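The Case for the Open Basin

Consuelo Arango
2025-10-20

Most household storage advice assumes that small textile items belong in drawers. I think this is wrong for one class of item: the bulky, high-pile pieces with a lining, such as fleece pouches, plush slippers, lined hats and shaggy cushion covers. They should go in a rigid plastic basin with no lid.

Pile fabric holds its shape through the spacing of its fibers. Under a stack of folded sweaters the fibers lie down in one direction and clump, and the trim takes a crease wherever the fold happened to fall. Brushing corrects some of this. A ribbed or beaded edge does not brush out at all, and once it has set at an angle the opening of the piece never sits flat again.

A drawer is also a poor match for the volume. The drawers in my Skustholm dresser are 16 centimeters deep inside, enough for shirts and too little for anything with a thick body and a lining. The usual response is to push down until the drawer closes.
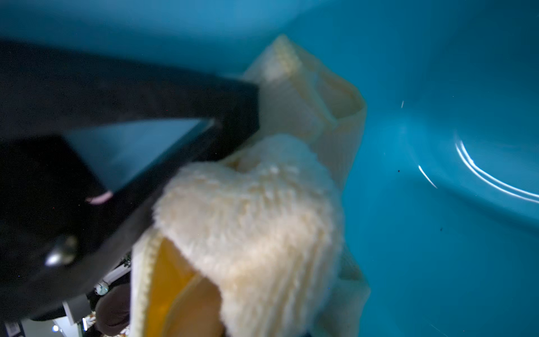
A basin has none of these limits. Its walls are smooth, so fibers do not snag the way they do on wicker or wire. It has no ceiling, so a thick item can stand proud of the rim without being compressed. It wipes clean in seconds. Color matters more than people expect: pale fabric shows up well against a strong blue or green wall, and a stray cream piece is found at a glance. In a white bin the same piece disappears.

The objections are dust and appearance. Dust is real, and I shake everything out every 2 weeks. Closed boxes such as the Lemma keep dust off but trap any moisture left from washing, and a lined piece dries slowly between its layers. I will take the dust. As for appearance, a basin on a shelf looks like a basin on a shelf.

Two rules apply. Place items with the opening up, so the lining can air, and do not stack more than 2 deep. I switched in April, after some 20 years of drawers. The Clendby cushion covers have kept their loft since then. The slippers had already been flattened by the old arrangement and have not recovered.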